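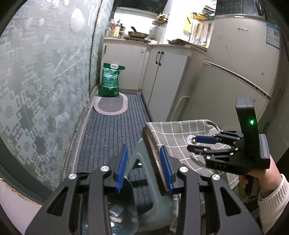 Kitchen, view from the door side

valentin_p
Hello all. My kitchen is narrow and I want to paint it in July. The walls get grease near the stove. Is satin enough, or must I take semi-gloss? My wife does not like shine.

Abugri_A
Satin is enough. I washed mine for 4 years and it still looks good. Clean with dish soap first, then rinse twice.

mengate24
I disagree with Adwoa. In a narrow room you touch the walls all the time, and satin gets marks. Semi-gloss behind the stove, at least.

Abugri_A
Marks come when people scrub before the paint is hard. Wait three weeks.

valentin_p
Thank you both. One painter asked me 300 for the labor only, so I will do it alone. Does the primer need one coat or two?

mengate24
One, if you remove the grease well. Two over stains.

valentin_p
Then two. I will try satin on one wall and write again.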